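Chapter 4
Picking Up Small Soft Objects

The grippers built in Chapter 3 open, close and hold their position. This chapter puts them to work on objects that do not keep their shape. A reader working at home needs only a bed or a wide table, a plain cloth, and a handful of bracelets and hair ties. A reader in a shared workshop, such as the one at Jendbridge where the Bratu exercises were first tried, should reserve a flat surface at least 40 inches wide.

Loops are a demanding first subject. A beaded bracelet rolls and changes outline when pushed, while a fabric hair tie twists and lies flat against the cloth. Pieces that overlap, as the red and pastel bracelets do, should be treated as a separate and harder task.

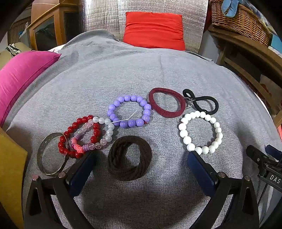 Should the fingers close on the whole loop or on one side of it?
One side is the better choice for most loops. Closing on a single side needs a smaller opening and leaves the rest of the loop free to hang. The whole loop should be gripped only when it is small and thick enough to resist folding.

4.1 Preparing the Surface

Spread the cloth and smooth the area in which the grippers will travel. Creases matter less than raised folds, which can catch a finger pad during a low approach. Choose a cloth whose color contrasts with most of the pieces — gray serves well for both white beads and dark bands.

Begin with the pieces gathered on one side and the other side left clear as the target area. Keep cables long enough to follow the full reach of each gripper, and check their path before every run. The Venar log sheet in Appendix B has space for 44 attempts; complete 10 with a single bracelet before adding a second piece. 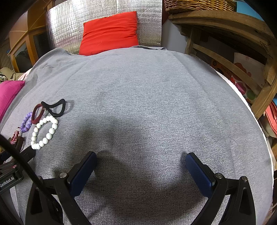 4.2 Setting the Finger Opening

Open the fingers wider than the part to be gripped, then lower them until the pads just meet the cloth. Record this height as the working height. Readers using the Trustport controller should save it as a preset before continuing to the first exercise.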